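4. Mounting and first use of the Konach drying cabinet

This section is for the person who installs the cabinet at home or in a small laundry room. Please read it to the end before you begin. If your cabinet was delivered already mounted by the dealer, go to 4.3.

4.1 Choosing the place

The cabinet needs a wall that can carry weight. Full of wet clothes it weighs up to 70 kg, and a thin partition wall is not enough for this. In case of doubt, ask a builder to look at the wall.

Leave 2 cm free on the left and on the right side. Above the cabinet leave at least one hand's width, so that the humid air can go out through the top grille.

Do not install the cabinet:
- in a room without window or ventilation
- directly over a bathtub or a shower tray
- behind a door that opens toward it
- in a garage where the temperature falls below freezing

Note: The model Konach Duo has the air outlet at the back, not at the top. For this model follow the separate sheet in the accessory bag.

4.2 Fixing the cabinet to the wall

You need a drill, a spirit level, a pencil and a second person. The screws in the bag are for brick and concrete. For wooden walls, buy wood screws of the same diameter.

1. Take off the transport tape from the doors, but keep the doors closed.
2. Hold the paper template on the wall and check it with the spirit level. The floor is often not straight, so do not measure from the floor only.
3. Mark the four holes with the pencil and remove the template.
4. Drill the holes. Clean out the dust before you push in the plugs.
5. Screw the rail to the wall. Tighten the two outer screws first, then the inner ones.
6. Lift the cabinet together and hang it on the rail. You must hear a click on both sides.
7. Turn the small safety screw under the rail until it stops.

CAUTION: Before drilling, check the wall for water pipes and electric cables. The warranty does not cover damage to the house.

CAUTION: Never lift the cabinet by the doors. The hinges are made for the weight of the doors only.

If you hear a click on one side only, take the cabinet down and begin step 6 again. Do not push it down with force. Most often the rail is turned upside down; the word TOP must be readable from the front.

4.3 Connecting the power

Use a wall outlet with a ground contact. An extension cord is not allowed. The heater takes 400 watts in the gentle program and more in the strong program, therefore please do not run a kettle or an iron from the same outlet.

After plugging in, the lamp on the panel blinks green and then stays on. If it is red, the doors are not fully closed.

4.4 First run without clothes

1. Open both doors and remove the bag with the hangers and the drip tray.
2. Wipe the inside with a soft damp cloth. Do not use vinegar or chlorine.
3. Push the drip tray in until it touches the back wall.
4. Close the doors and select the strong program.
5. Let it run to the end with the window open.

A light smell of new paint is normal in the first run. It goes away after a few uses. If you smell burning, pull the plug and call service.

Wait 24 hours before you hang silk or wool inside for the first time.

4.5 Loading the clothes

Spin the clothes in the washing machine first. Hang long pieces in the middle and short pieces at the sides. Between two pieces the air must be able to pass, so please do not fill the bar completely.

Shirts come out with fewer wrinkles if you close the top button and pull the sleeves straight. Socks and underwear go on the lower rack, in one layer. Shoes may be dried on the lower rack in the gentle program, without the insoles.

Empty the drip tray after every load. If you forget it, the water can run over onto the floor.

4.6 Spare parts and questions

Rails, trays and door seals can be ordered from Hartono. Please have the serial number ready; it is on the inside of the left door. For questions on mounting, write to Lucimara Batista in our customer office and add a photo of the wall and the rail.

Text of this section checked by Zlata Zakharchenko, October 22, 2025.
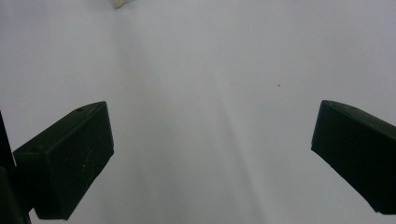
Questions about a cabinet bought second-hand go to the same office. In this case the serial number is enough, and you do not need to send the receipt.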